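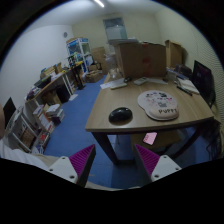 4. Schreibtisch einrichten

Jetzt kommt der schönste Teil des ganzen Umzugs: Der Tisch wird wieder zum Arbeitsplatz! Dieses Kapitel gilt für alle Einzeltische im Haus Lirkthorpe, also auch für die Plätze entlang der langen Ablage. Wer seinen Tisch noch nicht im Raumplan (Galley) eingetragen hat, holt das bitte zuerst nach, siehe Abschnitt 2.

Bereitlegen:
Bildschirm mit Netzteil und Kabel
Maus und Mauspad
ein weiches Tuch, leicht angefeuchtet
Klebezettel und ein Stift zum Beschriften
die Umzugsliste mit der eigenen Tischnummer

4.1 Die Platte frei machen

1. Alle losen Blätter einsammeln und auf einen einzigen Stapel legen. Noch nicht sortieren, auch wenn es in den Fingern juckt.

2. Stifte, Heft und Kleinteile in die hintere rechte Ecke schieben. Dort stören sie beim Wischen am wenigsten, und in Schritt 12 sind sie alle wieder beisammen.

3. Kartons hinter den Tisch stellen, große aufrecht, angefangene mit der Öffnung nach oben. Die Klappen dürfen offen bleiben, solange noch ausgepackt wird.

4. Unter den Tisch schauen. Auf dem blauen Teppich finden sich fast immer noch Klebezettel, auch solche mit wichtigen Nummern darauf. Aufheben, lesen, dann erst wegwerfen.

5. Die Platte in Richtung der Maserung abwischen und trocknen lassen.

Achtung: Keine Scheuermilch und keine Glasreiniger auf den Holzflächen verwenden. Coralie Ellery hat im Januar eine ganze Platte nachölen müssen und würde das ungern wiederholen.

4.2 Bildschirm aufstellen

6. Den Bildschirm zunächst an den rechten Rand stellen und leicht zur Sitzposition drehen. Linkshänder machen es einfach spiegelverkehrt.

7. Kabel nach hinten führen, nie quer über die Platte. Der Kabelkanal Merrick nimmt bis zu 5 Kabel auf, danach geht der Deckel nicht mehr zu.

8. Hinsetzen, Arme locker hängen lassen, geradeaus schauen. Die Oberkante des Bildschirms soll knapp unter Augenhöhe liegen. Notfalls mit dem Untersatz aus dem Padex-Regal nachhelfen, er hebt um 18 Millimeter an und lässt sich stapeln.

Hinweis: Zwischen Wand und Tischkante bitte 20 Zentimeter frei lassen, sobald die Kartons weg sind. Dann kommt man später noch an die Steckdosen.

4.3 Maus und Pad

9. Das Mauspad auf die Seite der Schreibhand legen, die Auflage zeigt zur Person. Es darf ein Stück schräg liegen, wenn der Unterarm das angenehmer findet.

10. Die Maus ans Kabel oder an den Empfänger anschließen und den Zeiger einmal in alle vier Ecken des Bildschirms fahren. Ruckelt er, die Unterseite der Maus mit dem trockenen Ende des Tuchs abreiben. 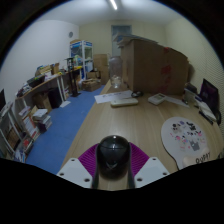 11. Eigene Pads sind bei uns ausdrücklich willkommen, und wir freuen uns über jedes einzelne! Zwei Dinge sollten stimmen: Es rutscht nicht, und die erhöhte Auflage ist weich genug für einen langen Arbeitstag. Bunte Motive sind kein Problem, ein Pad mit kleinen Comicfiguren und einer grauen Katze macht auf der hellbraunen Platte sogar richtig gute Laune. Nur bei sehr glänzenden Oberflächen kommen manche Mäuse aus dem Tritt, dann hilft ein Bogen mattes Papier als Unterlage. Papiere kommen nach hinten — vorn braucht die Hand Platz.

Hinweis: Wer sein Pad von Hand beschriftet, nimmt einen wasserfesten Stift und lässt die Farbe gut durchtrocknen. Sonst hat man den eigenen Namen am Ärmel.

4.4 Der Rest kommt zurück

12. Jetzt den Papierstapel aus Schritt 1 durchgehen. Was diese Woche gebraucht wird, bleibt auf dem Tisch. Alles andere wandert in die Mappe oder ins Altpapier.

13. Heft und Stifte dorthin legen, wo sie beim Telefonieren ohne Suchen erreichbar sind. Rattana Noiphan schwört auf die Stelle direkt vor dem Bildschirm, Corey Rakena auf die linke Kante. Beides geht wunderbar.

14. Kleingeräte und Fernbedienungen nach hinten stellen, Anzeige nach oben, damit man sie im Sitzen ablesen kann.

15. Leere Kartons flach falten und auf den Wagen im Flur legen. Durchsichtige Beutel mit Polstermaterial bitte zugebunden danebenstellen, sie werden wiederverwendet.

Achtung: Keine Kartons auf der langen Ablage an der Wand zwischenlagern. Sie ist schneller voll, als man denkt, und der Papierkorb darunter muss erreichbar bleiben.

Fehlt ein Kabel oder wackelt ein Tischbein, hilft Pramila Rawat unter der Durchwahl 779. Bitte die Tischnummer bereithalten. Weiter mit Abschnitt 5, Licht und Stuhl einstellen.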